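Stukik Community Company

Stukik Community Company (usually just Stukik, or "the Company" in older minutes) is a resident-run development body covering the village of Stukik and the farms and lanes around it. Registered as a company limited by guarantee, later a charity too. Owns the hall, leases the old school, runs a small grants pot and a lunch club. Not to be confused with the Stukik Residents' Association, which came first and was wound up.

Contents
Name and area
Origins
Legal form
Governance
Premises
Activities
Funding
The bus dispute
Relations with neighboring groups
See also

Name and area

The area is set by postcode in the articles, which has caused trouble. Two farms on the Arkine side are in by postcode but out by parish, and a row of houses at the bottom of Mill Lane is the reverse. Since the second set of articles anybody living in either can join. Population of the combined area given as 1479 in the Company's own household survey. Parish figure is lower as it leaves out the Arkine farms.

Older papers spell it Stuckick. The single-c spelling was settled when the company was registered, by whoever filled in the form.

Origins

Grew out of a public meeting over the closure of the village shop. The meeting did not save the shop. It did produce a list of names, a bank account and a steering group of eight, who met in a kitchen on Mill Lane for most of a year and wrote the first village plan. The plan asked for four things: a place to meet, a bus on market day, a footpath to Arkine that didn't flood, and something for teenagers. First two happened. The footpath was raised along half its length and still floods on the other half.

The Residents' Association was running alongside for a time. Overlapping membership, some bad feeling over who spoke for the village on planning matters. Association voted to dissolve and hand its balance over to the Company, 260 in all plus a filing cabinet and the marquee.

Legal form

Company limited by guarantee, no share capital. Each member guarantees a token sum if it is wound up. Charitable status followed after the hall purchase, mainly so that legacies and donated goods could be handled properly. Objects as registered: to provide or assist in providing recreational facilities, to advance education, to relieve hardship among residents of the area, and to look after buildings and open spaces for public benefit.

Trading goes through a separate subsidiary, Stonano, which takes hall bookings and the rent from the upstairs offices. Stonano passes its surplus up to the parent each year. Residents often assume Stonano is a private firm and there have been letters in the newsletter about this.

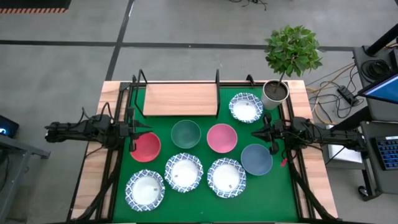 Bowls set out on a green mat.

Governance

Ordinary membership is open to anyone over 16 living in the area. Associate membership for those outside, no vote. The board has between five and nine directors, a third stand down each year and may stand again. Directors unpaid. Quorum at a general meeting is 100 or a tenth of the membership, whichever is fewer, which was changed after two meetings in a row failed to reach the old figure and had to be adjourned.

The annual meeting was for a long time in August. Moved to autumn as too many people were away or at harvest. The current articles were adopted at the meeting of 23rd September, a Monday, the hall being taken on every other night that week. Changes were small: email notice allowed, postal votes allowed, the postcode question as above.

Morenike Garba was the first chair from outside the original steering group. Served two terms. Under her the accounts were first published in full in the newsletter, and the practice of holding one board meeting a year at the Arkine end began. She later ran the grants panel.

There is one paid post, development officer, part time. Vacant at various points when funding lapsed. Bookkeeping is bought in from Singhal, an accounts firm in the market town, who also act as independent examiner for several other groups nearby (though not for Stukik, as the same firm can't do both).

Premises

The hall. Brick, single story apart from the offices at the north end. Bought from the parish for a nominal amount with a condition that it goes back if the Company stops using it for the community. Reroofed in two stages. The kitchen was replaced between stages, which in hindsight was the wrong order and the new ceiling had to come down again over the sink.

The old school is on a long lease. One classroom is let to a playgroup in the mornings, the other is a general-purpose room for classes and meetings. Heating is separate from the hall and on its own meter. The lease requires the outside woodwork to be painted every five years.

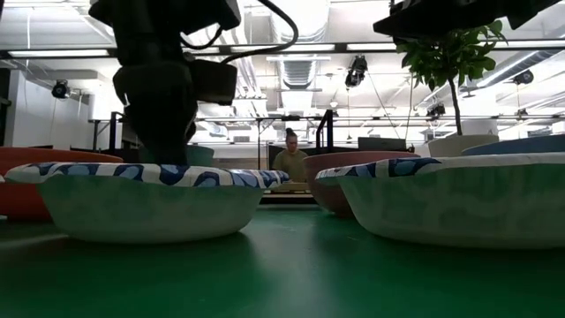 The field behind the school isn't owned by the Company, although its mower is kept there and most people think it is. It belongs to the Arkine estate and is used by a letter of permission renewed each spring. An attempt to buy it was made in the third village plan and dropped when the valuation came in.

Activities

The lunch club is the longest running, weekly in term time. Began as a soup lunch in the hall and moved to a two-course meal once the kitchen was done. Lifts are arranged by phone the day before.

Others, past and present:

Newsletter, quarterly, delivered by hand. Went monthly for one year and then back.
Tool library, in the lean-to. Ladders are the most borrowed item and also the most argued over.
Youth evening. Has stopped and started several times depending on leaders.
Evening classes, varied by year. Bookkeeping, first aid, upholstery, conversational Spanish.
Village plan. Rewritten every five years from a door-to-door survey, three so far and a fourth in draft.
Small grants. Up to a fixed ceiling per household or group, twice a year, decided by a panel that has to have at least one non-director on it.

Small grants have gone to school trips, a replacement hearing loop, bulbs for the verges, a set of football nets and tuition fees for a resident retraining as a nurse. The panel doesn't fund anything already paid for, and this is the commonest reason for refusal.

Funding

Mixed. Hall income through Stonano covers running costs in a normal year but not repairs. Repairs have come from grants, one legacy and the yearly auction of promises. Membership is free so brings in nothing. A proposal to charge was put to a general meeting and heavily defeated.

The reserve policy is six months' running costs. It was below this for three years after the roof, and the board reported as much each time. Back above it since the legacy, part of which is restricted to the old school and cannot be spent on the hall.

The bus dispute

The market day bus started as a hired minibus with the Company covering the shortfall. When the operator put the price up the board cut it to alternate weeks without a members' vote. A petition followed, then a special general meeting, the only one called by members so far. The meeting told the board to restore the weekly service for a year and publish passenger numbers. Numbers were published, and were better than either side had claimed. The service has been weekly ever since, now with a stop at the Arkine crossroads and a small fare.

The episode is the reason for the clause in the articles requiring four weeks notice in the newsletter before any regular service is withdrawn. The clause has been used once, for the tool library's winter hours. 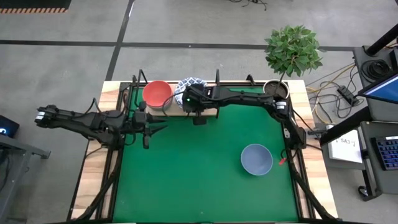
Relations with neighboring groups

Arkine has no company of its own and its residents mostly join Stukik as full or associate members depending on which side of the lane they live. A separate Arkine group has been talked about at most annual meetings. Feeling in Stukik is divided, feeling in Arkine more so.

The two do share a marquee (the Association's old one, with new sides), a defibrillator rota and the upkeep of the footpath. Costs for the path are split by length, so that Stukik pays for the dry half. This has been raised.

Joint bids have been made with the parish on road safety and drainage. The speed signs on the main road came from one of these. The drainage bid was turned down, resubmitted with new drawings and is awaiting a decison.

See also

Company limited by guarantee
Village plan
Stonano (trading subsidiary)
Arkine footpath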